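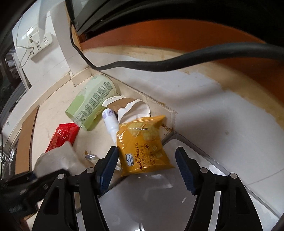

Ticket: Welcome pack download stops part way, and poster screens at stations show last season's artwork
Opened by: Palesa Dlamini, Rarnell visitor campaign
Assigned to: Cameron Gourlay
Status: Closed, with one follow-up still open
Priority: High, then Normal

Palesa Dlamini, 9.10 am
Hello Cameron, and sorry to land this on you before you've had your tea. We have two things going wrong with the Rarnell spring campaign and I can't tell whether they are the same thing.

The first is the welcome pack, the one with the walking map, the ferry times and the list of guest houses. People scan the code on the station posters, the page opens nicely, they press the big green button and the download gets as far as 67 per cent and sits there. I've tried it on my own phone and on the old tablet we keep for trade fairs, and both stop at exactly the same place.

The second is that the poster screens at Harard station are still showing the autumn artwork, with the bare trees and the old slogan. Elmarie came through there this morning and rang me from the platform, rather upset, as she had spent such a long time on the new lighthouse picture. The printed posters are all fine.

Cameron Gourlay, 9.35 am
Morning Palesa, no need to be sorry at all, I was already on my second cup. Thank you for giving me the exact percentage, that is a real help.

Could you tell me which language you had chosen when it stuck? And would you mind asking Elmarie whether all the screens at Harard were showing the old picture, or only those by the ticket hall? They are fed from two different boxes, and it would save me a good deal of poking about.

Palesa Dlamini, 9.50 am
English on the phone, Italian on the tablet. Elmarie says it was all of them on the platforms, but she came out by the side gate so she never saw the ticket hall.

Cameron Gourlay, 10.40 am
Right, I've had a proper look at the download. The pack is put together afresh each time somebody asks for it, page by page, and it stops when it reaches the guest house list. There are 78 entries in that list, and one of them (the Rakena Lodge) has a photograph attached that is enormous, the sort of thing you would print on the side of a bus. The builder waits for it, gives up after two minutes and never tells the visitor that it has given up. I'll swap in a smaller copy and try again.

I don't think the screens are connected with this at all, so I'm splitting them off in my notes but keeping them in this ticket so that you only have one thing to follow.

Cameron Gourlay, 11.15 am
Smaller photograph in place. The pack now comes down in full on my phone, in English and Italian both. Palesa, could you try yours, and clear the page first – otherwise it may go on offering you the half-finished one?

Palesa Dlamini, 11.25 am
Works on the phone! The tablet took a little while to think about it but got there too. I've just read the ferry page from top to bottom for the pleasure of being able to. Thank you.

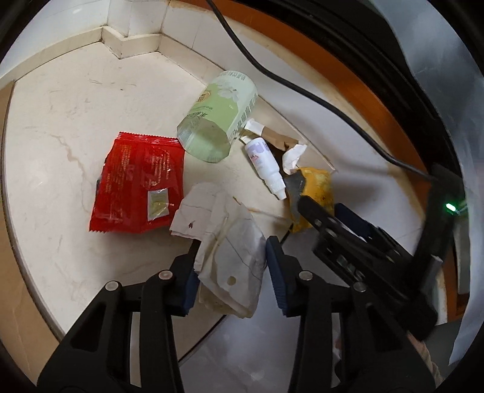 Rarnell Visitor Campaign – Digital Support Desk

Cameron Gourlay, 1.20 pm
Now for the screens. I've spoken to Todor Janevski at Trendik, who look after the platform displays, and he was very patient with me. The new artwork did reach them. It was sent with a start date in May, though, and the autumn set was never given an end date, so the screens have carried on quite happily with what they had. The ticket hall box is set up differently and has been showing the lighthouse all along.

I've asked Todor to bring the start date forward and put an end to the autumn set. He needs a yes from someone on the campaign side before he can touch it. Is that you, Palesa, or Ntombi?

Palesa Dlamini, 1.30 pm
That would be Ntombi, she signs for anything at the stations. Adding her now.

Ntombi Baloyi, 2.05 pm
Yes from me, please go ahead. I have looked back at the booking form and the May date is mine, I'm afraid – I copied it over from the Rakena booking, which does start then. Please leave the Rakena one as it is.

Cameron Gourlay, 3.45 pm
All done. Todor has sent over a picture of platform four with the lighthouse on it, and I've forwarded that to Elmarie. Rakena hasn't been touched.

Before I close this, the counter says more than 2000 people pressed that green button while the pack was broken. We don't hold addresses for them, so I can't send it on, but a line on the campaign page asking people to try again might catch a few.

Palesa Dlamini, 4.10 pm
Good idea, I'll write something short and put it up tonight. Elmarie says thank you and is much happier.

Closed by Cameron Gourlay, 4.20 pm
Follow-up still open: set a size limit on guest house photographs, and show the visitor a message if the pack can't be built. Cameron to do both.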